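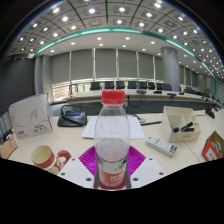 Afia Quansah

March 16, 2024

I stopped buying drinks at work in November. It was never a resolution. I was doing our taxes early, going through the card statements, and I added up what I had spent at the shop downstairs from the office in Adthorpe. It came to $633 for the year, nearly all of it on juice, iced tea and flavored water. I had been telling people I didn't spend money on anything.

The first week was mostly headaches. I had figured the sugar was the habit, but I think it was the walk. At three o'clock I would get up, take the stairs, stand in front of the cooler and pick something. The whole trip took 14 minutes if there was a line. When I quit buying the drink I quit the walk too, and by four I was useless.

So I put the walk back. I go down the stairs, around the block past the bus stop, and come back up and fill a glass at the sink. Cecilia Ankrah from the next desk started coming along in January. She still buys a drink. I don't mind that, and it's good to have someone to complain to about the parking.

The tap water at work tastes like the pipes. My cousin Seidu told me to leave a pitcher in the fridge overnight with slices of cucumber in it. I did that for a while but the cucumber goes slimy by the second day and then you have to deal with it. Lemon is better. Mint is fine if you have it growing, which I do from May until the frost, so I can't say yet how that will go.

I make tea on Sunday nights now. Four bags in a big jar, left on the counter until I remember it, then into the fridge. No sugar. I didn't like it without sugar for the first month and then I did. If I leave the bags in overnight it gets bitter and I drink it anyway.

I do still buy a bottle of something when we drive to Orkport to see my mother. There's a gas station halfway and we always stop there, and I'm not going to stand around with a thermos while the kids pick out theirs. It runs me $3.50 if it's the big size. I used to finish one before we got back on the highway. The last time, half of it was still in the cup holder when we pulled into her driveway, and it tasted much sweeter than I remembered.

The dentist noticed before I told her. She asked if I had changed anything and I said I'd cut down on juice, and she wrote that on the chart. I had one small filling in the fall and nothing this time.

As for the money, I had planned to move it into savings every month and I did that twice. After that it went into groceries like everything else. The card statement is shorter, though, and I can read down it without skipping lines.

Next I want to look at what we spend on lunch. My husband says he would like to be left out of that one.

Filed under: Household, Money, Food and Drink

Contact | © Afia Quansah. Please ask before reposting. | Back to top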